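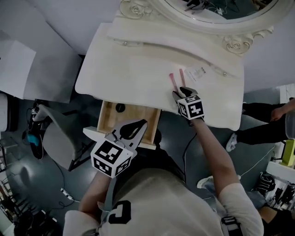 *3 min read*

# Clearing a vanity top with two grippers

Can a machine tidy a dressing table yet? Sort of! It's one of my favourite chores to test because it looks so easy. You pick up the brushes, put them in the drawer, shut the drawer. A six-year-old can do it while talking. For a robot it's still a proper workout, and the best way I know to learn why is to do the job yourself with a pair of hand-held grippers.

## Before you start

- Two hand-held grippers, each with its marker cube fixed on firmly
- A table with a drawer that runs smoothly
- A few slim things to put away (makeup brushes or pencils are perfect)
- Enough slack in the cables to reach the back of the tabletop

Do one slow practice run without recording. Your wrists need it more than you'd think.

## Step 1: Open the drawer first

Pull it out far enough that a gripper can drop in from above without touching the front. I like to keep one gripper over the drawer and let the other do the tabletop. Swapping sides halfway through makes for a muddled recording, and the policy you train on it will be muddled too.

## Step 2: Come in low on the brushes

Slim, round handles are the fun part. They roll, they sit nearly flat, and two lying side by side love to separate the moment you touch one. Bring the fingertips down until they just meet the surface, then close slowly. Working near the front edge of the table gives your hand more room.

If you catch only one, that's fine – carry on and go back for the other. Recoveries are gold. Whitlock, our practice arm at the Sotstead workshop, got much better at second tries once we stopped deleting ours.

## Step 3: Lift, cross, lower

Go straight up before you go sideways. Keep both marker cubes in view of the head camera the whole way, and don't let your sleeve or a cable fall across them. Lower the brushes well into the drawer before you open the fingers. Dropping them from a height is quicker, but they bounce and end up pointing every which way.

## Step 4: Close up

Push the drawer shut with the closed fingertips against the middle of the front. Pushing at a corner can make an older drawer jam.

## So, can it do the chore?

Mogens Holst and I recorded 700 good runs in February, then gave Whitlock 40 tries on its own. It put everything away in 16 of them. I was thrilled! Most misses happened at the pickup, and a few at the drawer front. We're aiming for 1000 runs next, with more kinds of handles and a stiffer drawer from the Waltport flat.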